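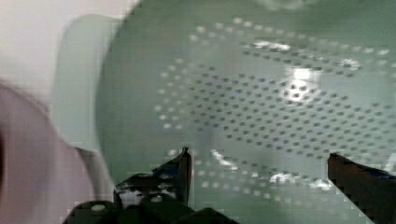 Section 2. First use and care of the colander

Your Nellomeo colander comes ready to use, but please do the following steps before you put food in it.

1. Take off all packing material. Check the inside of the bowl also, a thin film is not easy to see on a shiny surface.

2. Wash the colander in warm water with a little dish soap. Use a soft sponge.

3. Rinse from the inside, then turn it over and rinse from the outside. Water going through the holes from both directions takes the soap away better.

4. Hold it against a window or a lamp. The holes which are open let the light through. If a hole stays dark, look at it again from another angle before you brush it.

Note: Starch from rice and pasta dries hard in the holes. Rinse the colander within 9 minutes after draining.

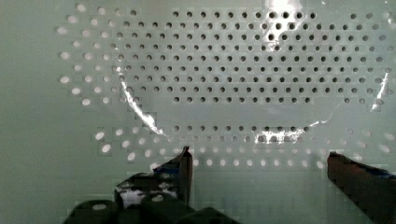
Admasu wrote to us that a soft toothbrush works better than the sponge for old starch, if you brush in small circles and always from the outside of the bowl. We tried it and we agree - only do not press hard.

Caution: Do not use steel wool or a knife point to open the holes. Scratches keep dirt.

Caution: Do not leave the colander on a hot stove plate, also when the plate is switched off.

5. Let it dry upside down on a towel. Do not stack it while it is still wet.

For spare parts write to Tirnier and give the article number 398.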